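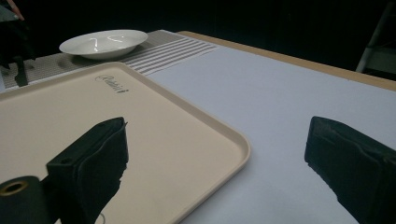 Serving tray on the white table, script logo near the back rim

December, morning into evening
Notebook: Anum Kazmi

This site uses cookies to remember your settings. Accept | Manage

Rikonitz, cut 4, continued.

Picked up at the ferry office, where Fares left a note in the timeline saying "too long or too short, can't tell". He's right, it's both! The bit where Tomas waits for the clerk drags, and then the bit where he reads the ledger is over before you've understood that his father's name is in it. Took eleven seconds off the waiting and gave nearly all of them to the ledger. Plays so much better. You get to watch him find the name, go past it, and come back to it, and that coming back was in the rushes all along (slate 14, take 2, the one marked NG for the boom shadow). The shadow is over his left shoulder and I defy anyone to look at it while his face is doing that.

Running time is now 68 minutes before the last reel, which leaves us more room than I expected.

Went through the middle section with Siham after that. Our trouble since cut 2 has been that the film wants to be a smuggling story and a story about two brothers, and each time one gets going the other barges in. Siham's idea, which I love, is to stop alternating. Let the brothers have the whole stretch from the wedding to the garage fire with no harbour scenes in it at all, then come back to the harbour with everything changed and let the audience catch up. We lose the phone call (good riddance) and also the customs officer's second scene, which I'm sorrier about. She's wonderful in it. Haris will be upset. Maybe her line about the tide tables can go over the start of the next scene as sound only? Try tomorrow.

Tried it rough before lunch. Things I noticed:

- The wedding now ends on the car leaving, so the garage opening on a car is too much. Start on the radio instead.
- Without the phone call there's no way for Tomas to know the boat is late. Does he need to know? I ran it twice and I don't think he does. He's more frightening if he just turns up.
- Temp music over the fire is far too big now that the scene has some air round it. Pulled it completely and ran with the location sound, which is mostly gravel and a dog. Gorgeous. Abrehet came in from next door to ask what it was.
- The jump in his coat (buttoned, unbuttoned, buttoned) that we hid by cutting to the harbour is back. Siham thinks we can cover with the wide. I'm less sure, the wide is soft.

Index cards: took all 51 down off the wall and put them back up in the new order. This is still the best way of seeing the shape, whatever Haris says about the software. The brothers are yellow, the harbour is blue, and for the first time there's a solid block of yellow in the middle where before it looked like a football scarf. 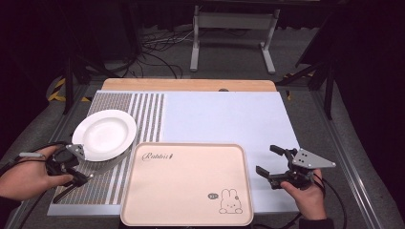 Plate on the striped mat, bunny tray in front

Sound notes from the afternoon, Abrehet's pass on reel two:

She has cleaned up the quay dialogue and it's now perfectly usable, so no need to get both actors back for it. The trick was taking the wind out only below the voices and leaving the rest alone; if you take it all out they sound as if they're standing in a cupboard. There's one word we can't save, "Thursday's" I think, could be "thirsty". Script says neither. Going to ask Fares what he actually said on the day. If it comes to it we can steal the word from the rehearsal recording.

Harbour bells: she's made three versions, near, far, and through a window. Use "through a window" under the mother's kitchen scene, very low. It ties the house to the water without anyone having to mention it, and I'm a bit giddy about how well it works. The far one is for the last shot, so please don't put it anywhere else before then!

Money: Trikik have quoted 3,000 for the grade and the final mix together. We have 2,000 put aside. Options are to do the grade with them and mix here, or ask whether they'd wait for the rest until after the Zunine screening. Siham is going to ring. I'd sooner keep the mix in this room in any case, because Abrehet knows every footstep in the film by now.

Watched the whole thing through at half past five with the lights off, Fares and Haris on the sofa, no stopping, no talking, notes afterwards only.

Fares: believes the father now. Still lost about who owns the second boat.
Haris: misses the customs officer, as predicted. Likes the gravel. Thinks the ending comes one shot early.
Siham: thinks the ending comes one shot late.
Me: it's a film! In cut 3 I was watching a pile of scenes I knew too well, and tonight I forgot to write anything down for the whole of the fire.

The second boat is a real problem, though. It's named once, in a line spoken with a mouth full of bread. Either subtitle it (no) or find a shot of the hull. I'm sure there's a pickup from the Cho day with the name facing us, before the light went. Check the drive labelled CHO B, folder 2, and the phone footage if it isn't there.

To do
Customs officer's line as sound lead-in
Coat buttons, look at the wide on the big monitor
Hull shot
Ending, make both versions, a shot shorter and a shot longer, and don't tell anyone which is which
Back up before touching reel three
Ask Abrehet about the dog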